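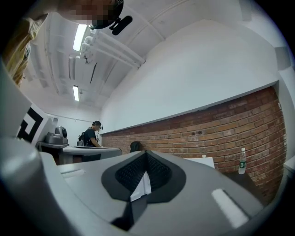
Flarkstead Early Supports
Therapy Room and Equipment Safety Check - Narlow Centre
Completed by: Tariq Zaidi
Period: December 2024
Rooms covered: Thakur Room, Prisa Room, waiting area, accessible washroom

Ratings: OK = no action. A = action needed, room can stay in use. X = do not use until fixed.

ENTRY AND WAITING AREA

1. Front door closer and finger guard - OK
Guard on the hinge side was replaced in May and is holding. Closer speed is fine for a walker or a stroller.

2. Child-height latch on inner gate - A
Latch catches but needs a second push. Two families mentioned it at pickup. Adjust the strike plate, and until then the receptionist checks it after each arrival.

3. Sign-in sheet and authorized pickup list - OK
List matches the client files. Old copies shredded.

4. Chairs and low table - OK

THAKUR ROOM (speech and occupational therapy)

5. Ceiling swing anchor and carabiners - OK
Rated load tag is legible. No wear at the contact points. Next anchor inspection is by the outside contractor, not by us.

6. Swing straps - A
Stitching has started to lift on the blue strap, on the side nearest the window. Not at the load-bearing seam, but order a replacement now. Use the spare in the meantime.

7. Crash mats - A
One cover has a 30 mm split along the zip. Foam is sound. Tape is not an acceptable repair because it gets picked off and mouthed. Send the cover out for mending.

8. Small parts - X (bin 2 only)
Counting bears and loose beads were stored with the under-threes toys. Bin removed from the shelf. To be sorted with the small parts tester before it goes back.

9. Weighted lap pads - OK
Weights are marked on each pad. Therapists are reminded that a pad is used only where it is written into the child's plan and the child can take it off without help.

10. Window restrictors - OK

PRISA ROOM (behaviour and social skills groups)

11. Shelving fixed to wall - OK
Pulled from the top and the middle, no movement.

12. Power outlets and cords - A
Tamper-resistant covers in place on all but the outlet behind the bookcase. Lamp cord can be reached from the floor cushions. Move the lamp or take it out.

13. Quiet corner - OK
Open on one side, visible from the door and from the desk. No door, curtain or latch may be added here. This was asked about at the last team meeting and the answer is still no.

14. Art supplies - OK
Labels checked for allergens. The 500 mL paint bottles stay in the locked cupboard and are decanted before group.

15. Door viewing panel - A
Posters cover the lower half. Take them down.

ACCESSIBLE WASHROOM

16. Change table and rail - OK
Locks in both positions.

17. Hot water - X
Read 62 degrees at the tap, well over our limit for a children's washroom. Mixing valve to be serviced. Tap isolated and sign posted - use the staff washroom sink with supervision.

18. Emergency pull cord - OK
Reaches the floor, alarm heard at reception.

COMMENTS

Items 8 and 17 come first. The others can wait for the regular maintenance visit, apart from the gate latch, which I would like done sooner if the handyman has time. Incident log was read before the walk-through and nothing in it relates to the equipment listed here.

First aid kit in the Prisa Room is short on cold packs. Reordered.

Signed copy is in the binder at reception.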